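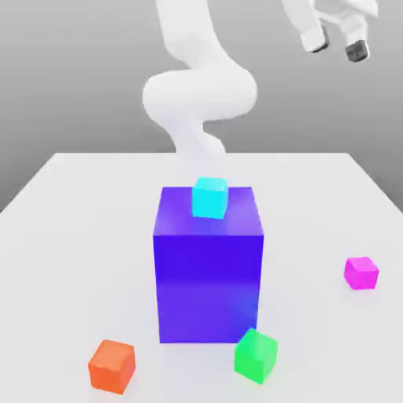 Simulated practice table with arm, purple box and four small cubes. The gripper is open above the work area.

Workshop > Bench Skills > Teaching by Demonstration

Filed under: Tips & Techniques, Robot Arms

Search tips Enter keyword Go

Recording Demonstrations in the Simulator: Recommended Practice

The following recommendations apply to members using the Mirnura simulator to teach a pick-and-place task by remote control. They apply equally to the Kitis hand controller and the Mirow desk controller. Members intending to use the physical arm in the Halvorsen workshop must first submit an accepted set of simulated demonstrations.

Before recording

Write the task as one sentence and keep it beside the keyboard. "Place the cyan cube on the table to the left of the purple box" is acceptable. "Tidy the blocks" is not, as two operators will perform it differently.

Begin each demonstration with the gripper open and well clear of the objects. Run the motion 11 times without recording. Most operators find that their wrist position settles during this period.

Set the controller to low speed for cubes resting on the tall box. A cube near the back edge is easily pushed off by a sideways approach. Bring the gripper over the cube first, align the fingers with two opposite faces, and then descend.

During recording

Move at a steady pace. Pauses of more than a second are stored along with the motion and may be repeated by the trained arm. Operators who need to think should stop the recording and discard it.

Where a cube stands against the base of the box, as the green one does, turn the gripper so that neither finger has to pass between the two. Cubes set at an angle should be gripped at that angle. Do not nudge them straight beforehand.

Lift fully before traveling. Release only when the cube is in contact with the surface, and raise the gripper straight up afterward.

Number and variety

A set consists of 100 demonstrations for a single-cube task and 500 for a task involving stacking. Change the starting positions after every demonstration. Include cubes at the far side of the table, where depth is harder to judge on a flat screen, and switch to the second view if necessary.

Discarding and saving

Discard any demonstration in which a cube was dropped, even if it was later recovered. Corrections belong in a separate folder labeled "recovery."

Sessions are limited to 19 minutes per operator. The simulator is unavailable on Sunday while stored sets are copied. Incomplete sets remain in the operator's folder and may be resumed at the next booking.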